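Bench notebook: wiping crumbs, teleop session 3

16 Aug 2018
by Emilian Lazăr

14 shares | 6 comments

We use cookies to remember your preferences and count visits. By continuing to read you accept this. OK

Back on the crumb task today, and I want to get this down while my shoulders still remember it.

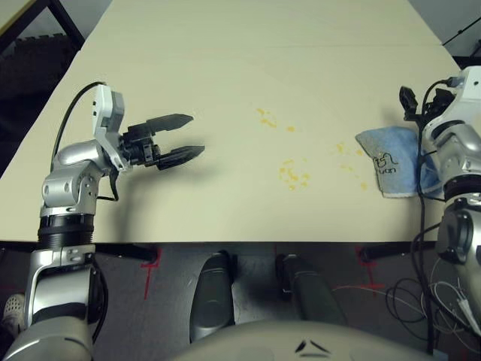

So the plan from last session was to stop dragging the cloth straight across the table and work in short pulls toward the near edge. I had convinced myself that one long sweep looked better, and it does look better, but when I went back through the recordings the long sweeps are where the gripper rides up and the cloth folds under itself. Then you're pushing crumbs with bare fingertips and smearing them all over the place. Short pulls it is. Ugly, slow, fine.

Setup notes first, for whoever picks this up. I'm on the leader arms, both of them, with the scaling at one to one. I tried scaling down again in the warm-up (the Nundeck build lets you change it without restarting now, hooray) and I still hate it. My hand travels twice as far, I run out of room at the elbow, and I have to clutch and reposition in the middle of a wipe. Every clutch shows up in the data as a little dead spot where the arm just hangs there thinking about its life. One to one, and sit closer to the screen. That's my setting and I'm sticking with it until someone shows me better.

The pickup is still the hard part. I come down on the cloth with the jaws open and if I'm even a bit too high I close on air, and if I'm too low the tips press into the tabletop and I feel nothing, because the leader arms don't push back. All I get is the follower lagging behind where my hand is. I've started watching for that lag on purpose. When the arm stops and my hand keeps going, I'm touching, so I back off a hair and close. It works often enough that I'd teach it to the next operator on their first day.

What I do now, in order:

Come in from the side with the right arm, low and slow. Grab a fold, never a flat part. If there is no fold, pinch and drag a little to make one, then let go and regrab. Lift clear before traveling. Set down on the far side of the crumbs. Pull toward me. Lift. Repeat.

The left arm I mostly park. Last session I kept both arms busy because it felt lazy to leave one hanging, and the recordings are full of the left gripper wandering in and out for no reason. A policy is going to copy that wandering very faithfully. So either the left arm has a job or it stays put. The only job I gave it today was holding down a corner of the cloth while the right arm regrabbed, and I think that's a good one. It turns a two-try regrab into a one-try regrab maybe half the time. I want a batch with it and a batch without so we can see what the training makes of each.

On crumb placement: I've been too neat. In session 1 I put one tidy pile in the middle every time, and the first policy learned to wipe the middle of the table whether or not there was anything on it. Very confident, very thorough, wrong spot. Now I scatter by hand and try not to look while I'm doing it. Separate clusters, uneven sizes, and at least one close to wherever the cloth has been dropped, since that one is nasty (you knock it with the gripper on the way in and it spreads). I did also try starting with crumbs right under the cloth and that was a mess. Parked that idea for now.

The seam between the two table panels is a nuisance. Crumbs go into it and stay. I decided that a crumb in the seam doesn't count against the episode, and I'm writing that here so we all score the same way. Surdu footage was scored by a different rule, so don't mix the labels without checking. If we want a real answer we should tape over the seam, but then the table looks different from all the older episodes, and I don't want to start that argument by myself at the end of an afternoon.

Numbers. We have 2,579 episodes in the usable folder as of tonight, counting everything from January on. The target for the first proper training run is 4,000. Today's contribution is a very modest 11 keepers. I threw away more than I kept, mostly in the first hour, mostly pickups where I chased the cloth around like somebody trying to catch a bar of soap. I did think about keeping a few of the bad ones that ended well. There's a case for it, recovery is exactly what we're short of. But there's a difference between a miss followed by a clean correction and a full minute of flailing, and today I was mainly producing the second kind. I kept the ones with a single miss and tagged them "recover" in the notes column.

Something I'd like to try next time is kinesthetic for the pickup only. Put the arm in gravity comp, hold the wrist, walk it down to the cloth by hand so I can feel the contact, and close the jaws with the foot switch. Then hand over to teleop for the wiping. I know the objection, the operator's arms end up in every camera view and the policy gets to see a big pair of sleeves it'll never see at run time. I could replay the joint trajectory afterward with my body out of the way and record that. The cloth never lands the same way twice though, so a replay of a grab on a floppy thing is a coin toss. Still want to try it! Even ten good ones would tell me what the approach angle ought to be, and then I could imitate it from the leader arms.

Also, a thing about speed. I noticed I get faster as the session goes on and the later episodes are quite a bit shorter than the early ones. It feels like skill but I suspect it's mostly impatience. The lifts get lower, I skip the pause before closing, and the cloth drags on its way back. If you're reviewing mine, be suspicious of the tail end of any session. I'm going to set a timer and take a proper break in the middle, with actual tea.

Small stuff, before I forget:

The right gripper is closing a touch late compared with the left. I re-zeroed it and it got better, then crept back. Could be the cable, could be me. Needs someone to look with fresh eyes.

Runderent sent the wrong fingertips again, so we're staying on the current ones. I don't mind much, I've gotten used to them.

Somebody changed the episode length limit to something very short and I lost the ends of two perfectly good wipes before I noticed. Please write it in the log when you touch that!

When the Listosa people come by they'll want to try the leader arms. Let them, but switch the recording off first. Last time their practice runs went straight into the usable folder and it took me ages to pick them out.

To do next session: batch with left arm holding, batch with left arm parked, same crumb scatter for both as near as I can manage. Start each one with the cloth in a different place, including a couple of far corners where the reach is awkward. Ask about the seam. Find out whether the lag trick can be drawn on the screen as a bar or a color, so I'm not squinting at the arm to guess if I'm touching the table.

6 comments | Share this entry

Get new notebook entries by email. Enter your address to subscribe. You can unsubscribe at any time.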